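Ticket 152: Kraft paper liners tearing and losing their shape
Status: open
Product: Linia kraft roll, brown, bought through Harholm
Opened: June 13, 2020

Hi there! Me again, the person with the paper trays. I'm putting this all in one ticket because last time I spread it over three emails and we both got lost.

Quick background. I make shallow trays out of your brown kraft paper to hold small soft things while we sort them. I tear off a good long piece, scrunch it into a ball, open it out again, scrunch it some more, and then fold up the edges to make a wall all the way around. No glue, no staples, just a few strips of black tape on the walls. I like it that way, the paper goes soft and the walls stand up almost by themselves (well, they used to). My last roll was the 200 foot one and it lasted me ages. I'm now on the 600 foot roll and it just doesn't behave the same.
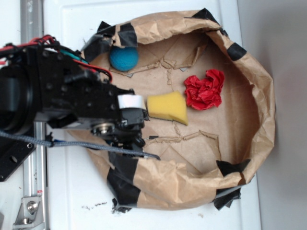 My main complaint is the floor of the tray. The walls I can live with, I just pinch them back up when they sag. But the floor is supposed to be flat, and with this roll I keep getting hard ridges that I can't smooth out with my hand, plus seams that start to give. There's a jagged fold running diagonally right through the middle of the one I've got the blue fuzzy ball, the yellow sponge and the red tissue paper in, and another down near the lower part of the floor. They look slightly torn to me along the wrinkles, and all that's in there is a sponge and a couple of light things! I'd understand it if I were keeping rocks in it.

What I've tried so far:

Scrunching less. Walls flop outward, floor is nicer. Not a fix, because then the ball rolls off.

Scrunching more. Walls are great, floor is worse.

Misting the sheet first. Your help page for the Arnow sheets suggests this, so I gave it a go on the roll paper. It got very soft and I put my thumb through it. My own fault maybe, I was heavy with the spray bottle.

Ironing just the middle, low heat, no steam. This is the best so far. I iron the floor area after scrunching and before folding up the sides. Ridges go down a lot but the weak seams are still weak, obviously.

Two layers. Works fine but uses double the paper, and I didn't buy a big roll to burn through it at twice the speed. 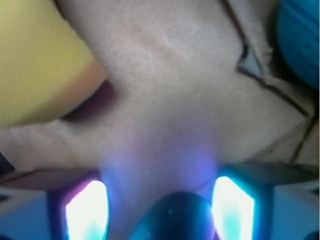

So my questions. Is the 600 foot roll a lighter paper than the 200? The label on the core only says Linia and then 51, and I have no idea if that's a weight or a batch or what. The old core went out with the recycling, sorry, so I can't compare. And does it matter which side faces up? One side of mine feels a bit smoother and I've been putting that one on the inside.

Update, same day: I cut a piece from much deeper in the roll and made a small tray with it. The seams held up better. Could the outer turns have dried out? It's been standing in the hallway next to the heater pipe, I'll move it to the closet tonight.

If it does turn out to be the wrong weight I'd be happy with a swap for the Seneviratne heavy roll and I'll pay the difference. No giant rush, I've got enough paper to get me into July.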